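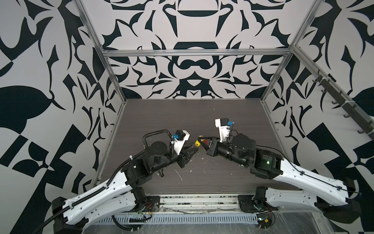 Isness wants a handful of people who don't believe everything they read in a safety manual.

We are putting together a reading panel for a good-practice guide on small two-armed robot cells, the bench-top kind that pass light objects from one gripper to the other. Flendico and Rosser have each sent us their house rules. One set has 30 pages on paperwork and 2 on what to do when a person reaches in. The other says operators must "remain aware at all times" - we would like someone to tell us what that means at four in the afternoon.

What you would do: read both sets, spend a session at the bench in Busotville, and mark every rule you think would be ignored within a month. Then help us rewrite the ones worth keeping. We are most interested in the dull parts: when to sweep the work surface, how cables get tied back, who may restart an arm after a stop, and how a failed handover is logged.

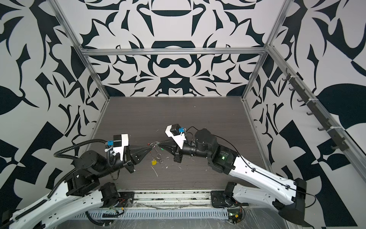
Ilham Badawi read an early draft and wrote back that we were being too hard on the paperwork. In her view a long form is annoying, but it is the only thing left to look at after something goes wrong, and panels like ours tend to cut it first. She may be right. We'd like at least one panel member who agrees with her.

You should have worked near robots, in a shop, a lab or a repair bench. No degree needed. People who write standards for a living can apply, but we will ask when you last stood next to a running machine.

We pay for your time and travel. We do not offer a certificate, and we'd be wary of anyone who did.

To apply, send one page on a rule you have seen broken for a good reason. Quote reference 2248 and leave out the cover letter. Applications close at the end of July.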